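How Does a Robot Know What to Grab?

Kids' science page, posted 1/19/23
by Béla Kerekes

OK so. Quick one this week, lots to cover. Get a snack, ideally a fruit, you'll need it later.

Pick something up off the table. Anything. Done? How long did that take you, a second? Your brain did a whole pile of jobs in that second and you didn't feel a single one. A robot has to do the same jobs, but somebody has to write each one down in software. Software is just the instructions a computer follows. Long, long lists of them.

Let's go through the jobs.

JOB ONE: SEEING

A camera doesn't see a pear. It sees numbers. Really! Every picture is made of tiny dots called pixels, and each dot is a few numbers that say how much red, how much green, how much blue. Millions of dots. No pears anywhere.

So the first bit of software has to look at all those numbers and say -- this bunch of dots over here belongs together, and it's probably a pear. The grown-up word is perception. Say it out loud, it's a nice word. Per-SEP-shun.

How does it learn pears? By looking at lots and lots of pictures where the right answer is already known. Green pears, brown pears, pears in a bowl, pears half hidden behind a mug. If you only ever showed it one green pear on one white plate it would get very mixed up by a brown one.

When I visited the kids' robot club in Hurlow last March they had a program called Havov (no idea what it stands for, I asked, they didn't know either). They had taught it apples using 40 pictures. Then they showed it a red ball. Havov said APPLE. Very sure of itself. The kids groaned. Not enough pictures, and no balls in any of them. So they added some balls and taught it again.

JOB TWO: WHERE IS IT?

Knowing it's a pear isn't enough. How far away? Is it in front of the box or behind it? You've got two eyes, which helps. Close one eye and try to touch the tips of two pencils together. Tricky, right?

Some robots have two cameras, like your eyes. Some have only one and have to work it out as they move. Things close by slide past quickly, things far away slide past slowly. You've seen this from a car window -- fence posts whizz, hills hardly budge.

JOB THREE: MAKING A PLAN

Now the robot needs a path for its hand. Software for this is called a planner. It tries out loads of paths inside the computer before anything moves. Through the wall of the box? Nope. Knocks over the cup? Nope. Over the top and down? Good, keep that one.

A planner also picks where to squeeze. A pear is fat at one end and skinny at the other, so squeeze the wrong bit and it can slip out. Long things usually get grabbed across the middle. Round things are a bit easier, pretty much any two opposite sides will do, but they do like to roll.

JOB FOUR: MOVING, AND CHECKING

This part is called control. The motors start turning, and the software keeps asking: am I where I wanted to be? A tiny bit left? Fix it. Ask again. Fix it. This asking and fixing is called a loop, and it goes round many times every second, way faster then you can say "loop".

Squeezing is a loop too. Close a little, check, close a little, check. Stop before you make juice.

WHERE DO THE LESSONS COME FROM?

Good question. Photos are fine for learning what a thing is. But for learning how to grab, a robot needs examples of grabbing. One way to get them: a person holds a gripper, a two-fingered sort of hand, with a camera on it. The person does the job. The camera records what the fingers see. Later the software studies the recordings.

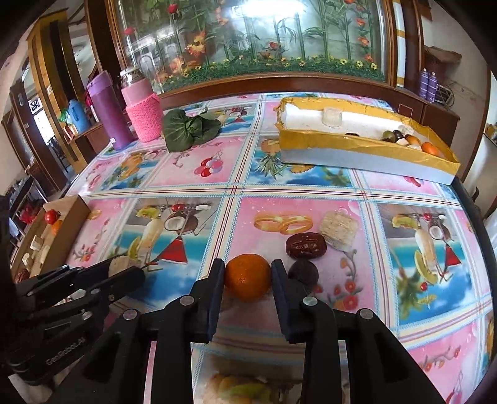 Fruit is great for practice. It comes in all shapes and shades and no two pieces match. An orange is round and shiny. A tomato is shiny too but squishier. A dried date is small and wrinkly, so the fingers have to land in just the right spot. And a busy tablecloth makes things harder for Job One, becuase a coconut printed on cloth and a real coconut can look a lot alike in a flat picture. You can't pick up a printed one. Software has to learn that.

TRY IT AT HOME

You need a friend, a scarf, 3 pieces of fruit, a bowl.

Put the scarf over your eyes. Your friend is the software. They can ONLY use these words: left, right, forward, back, up, down, open, close. Use your thumb and one finger, no cheating with the others. Get all the fruit in the bowl.

Count how many words it takes. My niece and I needed 38 for our first banana. By the last go we got it down to 12, mostly by saying "left" a lot less.

Then swap. Being the software is harder, I think.

Next time: Saxena Street School in Purnton sent in a question about whether robots get tired. Send yours too, any kind, spelling doesn't matter.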